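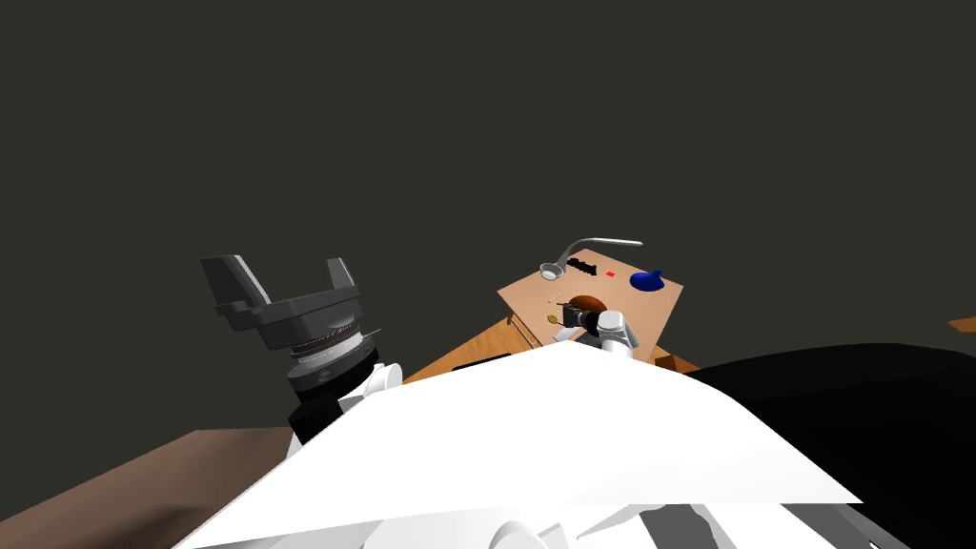

Figure 3. Simulated view from the robot's own body during a Gistilis episode. The left gripper is open; the right gripper is over the lower left part of the board.

3.2 Collecting demonstrations in simulation

All demonstrations were recorded in the Gistilis simulator by remote control of both arms. The operator works from the view in Figure 3, in which the torso and the right shoulder housing hide a good part of the near workspace. We kept this view unchanged so that the learned policy receives the same picture as the operator did.

Each episode starts from a random layout of the table and the board. The background is left plain. Small items are hard to make out at the input resolution, and the faucet is thin compared with the board, so we store depth along with colour.

We recorded 1142 episodes in the Allik set. Of these, 594 use the right arm alone and the rest use both. Episodes were stopped after 255 steps whether or not the goal had been met. A further 150 episodes were held back for testing and were not used to choose any setting. Failed attempts were kept with a separate label, following the rules drawn up by Lụa Ninh for the earlier Lại set. Pauses at the start of an episode were trimmed; pauses between two movements were left in. Section 3.3 gives the action format.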